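The Skida table ships in two cartons. The larger one holds the wooden board and the white top, and the smaller one holds the legs, the hardware bag and the leveling feet. Check both against the packing slip before you open any inner bags. If a part is missing, call Wornard and give them the item number, 397, along with the letter printed next to the part on the slip.

## 3. Assembling the table

You will need a Phillips screwdriver, a level, a tape measure and a clean blanket. One person can do the legs. Turning the table over takes two.

### 3.1 Legs

1. Spread the blanket on the floor and lay the wooden board on it with the good side down.
2. Find the pilot holes at each corner. If a hole has dust packed in it, tap the board from the other side or clear it with a toothpick.
3. Set the first leg bracket over its holes. The longer side of the bracket runs along the longer side of the board.
4. Start both screws by hand, then drive them until they touch the bracket. Don't tighten yet.
5. Repeat for the other three legs.
6. Measure corner to corner in both directions. When the two measurements match, tighten all 8 screws, working diagonally from one corner to the other.

**CAUTION:** Use a hand screwdriver. A power driver can strip the pilot holes, and a stripped hole in the board is not covered by the warranty.

7. Thread a leveling foot into the bottom of each leg and turn it all the way in.

> **Note:** Tables shipped before June have the older bracket with a single slot. Those go on the same way, but the screw heads sit a little higher. Leave them like that.

### 3.2 Turning the table over

1. Clear a path on both sides.
2. With one person at each short end, lift the table by the board. Never lift by the legs.
3. Roll the table onto its long edge, pause, then set it down on all four feet together.
4. Push gently on each corner. If the table rocks, back out the foot on the short corner until it stops.
5. Lay the level across the board, first lengthwise and then from front to back. Adjust the feet again if needed.

Do not drag the table once the feet are set. They will turn against the floor and you will have to level it a second time.

## 4. Fitting the white top

The white top is smaller than the board. When it is placed correctly, a strip of the light brown wood shows along the far edge, rounded corners included. Some customers have called us thinking they were sent the wrong size. They weren't, and sliding the top back to cover the strip will only leave the front short.

### 4.1 Preparing the board

1. Wipe the board with a cloth barely dampened with water.
2. Dry it with a second cloth and leave it for an hour.
3. Run your palm over the whole surface. Grit left underneath will show as a small bump, and over time it will wear a mark into both surfaces.
4. Check that no screw tips have come through from underneath. If one has, stop and check that you used the short screws from bag C.

### 4.2 Placing the top

1. Let the white top lie flat in the room for around 4 hours if it came in from a cold truck or garage.
2. Peel the protective film from the underside only. Keep the film on the upper side for now.
3. Stand at the near side of the table with a helper opposite.
4. Bring the top down with its near edge first, lined up with the near edge of the board.
5. Lower the far edge slowly. It should come to rest with the wooden strip showing evenly from left to right.
6. Find the small dark round fitting at the line between the wood and the white surface. Seen from the near side, it sits a little to the right of center. If it is on your left, you have the top turned around – lift it off and start again from step 3.
7. Press down from the middle outward with flat hands.
8. Peel off the upper film, pulling it back low over the surface.

**CAUTION:** Do not slide a knife under the film to start it. Use a fingernail or a piece of tape at one corner.

> **Note:** The film leaves a faint smell for a day or so. Airing the room is enough.

### 4.3 If the top does not sit flat

- **A raised corner.** Place a few heavy books on it overnight with a towel under them.
- **A low hump in the middle.** Lift the top and look for grit or a fold of film left behind.
- **A gap along one side.** Recheck the corner-to-corner measurements in 3.1. The board may have been pulled out of square by one leg.
- **A rocking feeling under the hand.** Recheck the level before blaming the top.

## 5. Choosing a place for the table

Leave room to stand comfortably at the near side and to reach both ends without leaning. Keep the table away from radiators and out of strong direct sun, which will yellow the white surface on the window side first.

Cords should leave the table over a side edge and have enough slack that they don't pull when somebody moves. Keep the slack out of the walkway. Don't run cords under the leveling feet.

If the table shares a room with tall shelving, anchor the shelving to the wall first. The Vatow and Agudelo shelf units have their own anchoring sheet, number 192, packed with the brackets.

## 6. Checking the table before regular use

Do this once after assembly and again whenever the table has been moved.

1. Stand at the near side, in your normal working position.
2. Put a cup at the center of the white top. It should be an easy reach for both hands.
3. Reach toward the cup from the left and from the right. Your sleeves should pass over the near edge without catching.
4. Look across to the far edge and confirm that the wooden strip is still even.

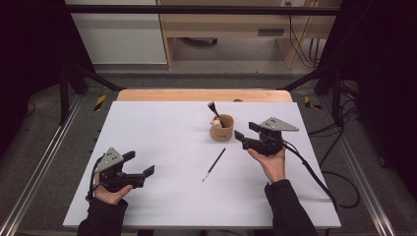 5. Move the cup to each corner in turn. If your shoulder lifts to reach a far corner, keep everyday items nearer to you.
6. Put both palms on the near edge and lean lightly. The table should not shift or tip. If it moves, go back to 3.2 and set the feet again.
7. Remove the cup and wipe the surface.

## 7. Everyday care

Wipe the white top with a soft cloth and warm water with a drop of dish soap. Go over it once more with plain water and dry it. Coffee and tea come off easily if you get to them the same day. For older rings, mix baking soda and water to a thin paste, leave it on for a few minutes and rub with a damp cloth.

Keep scouring pads, acetone and chlorine bleach off the surface. Dry the wooden strip whenever water reaches it, paying attention to the line where it meets the white top.

Hot pans need a trivet. Ordinary cups and mugs can go straight on the surface.

Tighten the leg screws after the first month, then twice a year. A quarter turn is usually plenty. If a screw keeps turning without getting tight, stop using the table and contact us.

## 8. Moving and storing

1. Clear the table completely.
2. Lift off the white top with two people and stand it on its long edge against a padded wall.
3. Turn the table over onto a blanket.
4. Remove the legs and put the screws in a bag taped to one of the brackets.
5. Store the board and the top flat, with a sheet between them. Nothing should be stacked on them.

For parts, ask for Leidy Cáceres or Brayan Cárdenas at the Wornard service desk. Replacement tops are ordered separately from boards, and the desk is closed on Saturday.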